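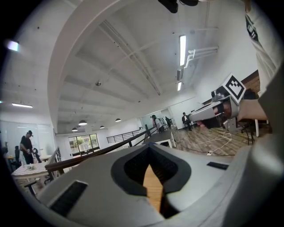 Interior Fit-Out II: Handout 5, Working on a Mezzanine
Musyoka Ogola
2019-05-07
3 comments | 300 shares

A mezzanine is a part floor set inside a taller room. People on it work close to the ceiling and look out over the lower floor. Both facts affect how you furnish it.

Lighting. Fluorescent tubes on a high ceiling are a long way from someone on the ground and much nearer to someone upstairs. Check for glare from a seated position at each table. If pipes share the ceiling with the lights, mark them on your plan too.

Tables at the railing. Placing a table against the railing leaves the middle of the floor clear for walking. It also means small items sit close to a drop. Keep cups, pens and straws toward the middle of the tabletop. For the Brundar exercise you will draw a table against a curved railing, which always leaves an uneven gap behind a straight edge. Show the gap and give its width. 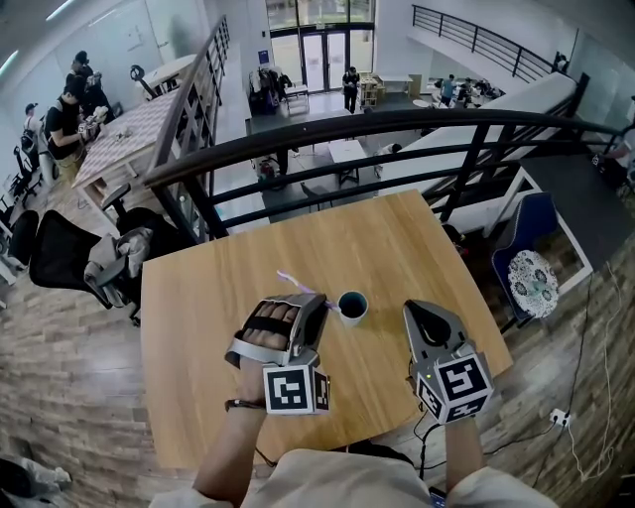
Where should the power strip go if the only outlet is across the walkway?
Run the cable along the wall or the foot of the railing and set the strip under the table. A cable lying across open floor needs a cover.

Seating. Mixed chairs are fine. Mesh office chairs suit long sessions, and an upholstered chair with a cushion can stay to one side for visitors. Leave room to push each chair back, and plan hooks for jackets and a shelf for bags so they don't end up on the seats and floor.

Flooring. Wood-look planks in mixed tones hide scuffs well. Note the direction of the boards on your drawing.

For next class: finish the Gebremichael plan, sheet 2449, and bring it printed. Late plans go in the tray by the door.

Recent handouts
Stairs and Landings
Reading the Wunen Floor Plan
Storage Under a Low Ceiling
Plivomeo: Site Visit Notes, February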